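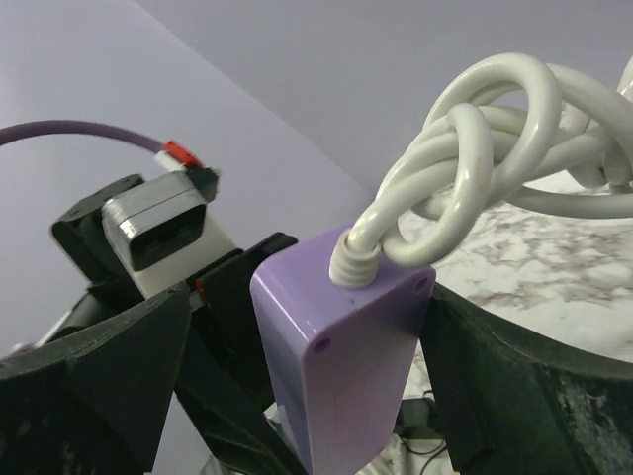 Hello all,

I want to come back to the question about cables in old rented houses, which was asked on this list in November. I moved into a flat in Brostthorpe two years ago and it has one wall outlet per room, so I had to learn this subject slowly. The first thing I look at now is the place where the cable goes into the housing. On a lavender one like mine there is a white ribbed collar at this point, and the thick white cable comes out through it. The collar is there so that the cable does not bend sharply at the entry. When I check a cord at home, I hold the housing still with one hand and move the cable gently with the other, with the plug out of the wall, of course. If the cable slides in the collar, I don't use the cord anymore.

In the earlier message it was written:

> We have the heater, the kettle and the washing machine
> in the kitchen, all on one extension cord from Coelho
> (the hardware shop). It gets warm after an hour. Is this
> normal? The landlord says it is fine if it is less than
> 80 percent of the number on the label.

Warm after an hour is not a good sign, in my opinion. A heater should go directly in the wall, and the washing machine also. I would keep the extension cord for small things — a lamp, a radio, a phone charger. My whole desk is under 500 watts and I am comfortable with that.

About the 80 percent, please read the label yourself and add up the numbers of your appliances. For a heater and a kettle together the sum is already very high. I would also ask the landlord in writing for a second outlet. Mine took a long time to agree, and the electrician from Pustirico made the work in one morning. The bill was 482, paid by the landlord.

One more question from my side: does anyone know if the Prarnex building allows surface wiring? My sister is thinking to rent there.

Best regards from Brostthorpe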